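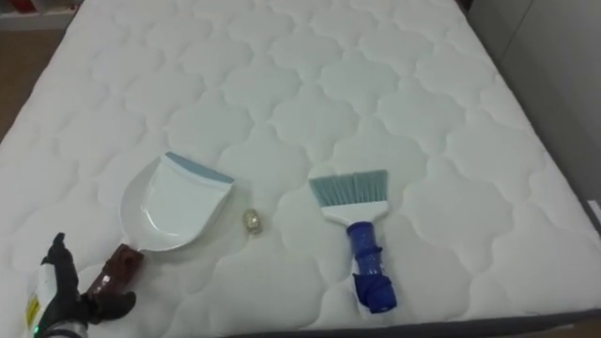 A white quilted mattress with a dustpan resting on it

A mattress is a large pad, usually rectangular, made to support a person lying down. It may be placed on a bed frame, a box spring, a slatted base or the floor. Most modern mattresses have a core of steel springs, foam, latex or some mix of these, wrapped in softer layers and closed inside a fabric cover. Mattresses filled with air or water are also made, and natural fillings such as wool, cotton, straw and horsehair remain in use.

Construction

The core, also called the support layer, carries most of the sleeper's weight. In an innerspring mattress it consists of steel coils. The coils may be joined to one another with wire, or each may be sewn into its own fabric pocket. Pocketed coils move more independently, so that a person turning over disturbs a partner less. A foam mattress has a core of dense polyurethane foam, with softer foam on top. A hybrid mattress combines coils with thick foam or latex.

Above the core are the comfort layers. They spread pressure at the shoulders and hips and keep the sleeper from feeling the springs. Materials include foam, fiber batting, wool and latex. In spring mattresses a firm pad, known as the insulator, lies between the coils and the comfort layers and stops the softer material from working its way down into the springs.

The outer fabric is called ticking. Traditional ticking was a tightly woven cotton or linen, often striped, with a weave close enough to hold in feathers and straw. Current covers are more often knitted or woven from polyester, cotton, viscose or blends.

Quilting

On many mattresses the ticking is stitched to a thin layer of foam or fiber before the cover is fitted. This is done on wide quilting machines, either with a row of needles working together or with a single needle that traces a larger pattern. Diamonds, waves, scrolls and rounded panels are common designs. Widely spaced stitching leaves a panel puffed and soft, while close stitching makes the surface flatter and firmer.

Tufting serves a related purpose. Cord or tape is passed through the full depth of the mattress and fastened on each side, which holds the filling in place. It is slower work than quilting and is found mainly on more costly models.

History

Early bedding was made from leaves, grass, reeds and animal skins. Cloth sacks stuffed with straw, chaff, wool or feathers were used in many parts of the world, and the filling was shaken out, dried or replaced as it packed down. Spring mattresses came into use in the 19th century and became widespread in the 20th. Foam followed, and later the compressed mattress, which is rolled, sealed in plastic and shipped in a box.

Small workshops long supplied local markets. In Grenbridge, the Baumgart works began by restuffing wool and horsehair mattresses for boarding houses and sold its own goods from the factory door every Saturday. At its largest it employed 307 people. It took up spring making late — the coils were at first bought in from Preltik — and closed its horsehair room when demand fell. The main building now holds offices.

Care

Manufacturers commonly advise rotating a mattress end to end every 6 months to even out wear. Two-sided models can also be turned over, but a mattress with comfort layers on one side only should not be flipped. Loose dust can be removed with a vacuum cleaner and an upholstery attachment. Spills are blotted and cleaned with a small amount of mild detergent, and the mattress is left uncovered until dry. Soaking should be avoided, particularly with foam — water trapped inside dries slowly and can lead to mold.

A washable protector keeps sweat and skin flakes out of the quilting.

Disposal

Mattresses are bulky and resist compacting, which makes them awkward to bury in landfills. Recycling plants cut away the cover and separate the steel, foam, fiber and wood. Steel is melted down as scrap, and foam is often shredded for carpet padding. Much of the cutting is still done by hand.

Related articles
Bed base
Box spring
Futon
Mattress protector
Quilting
Ticking
Trutari bedding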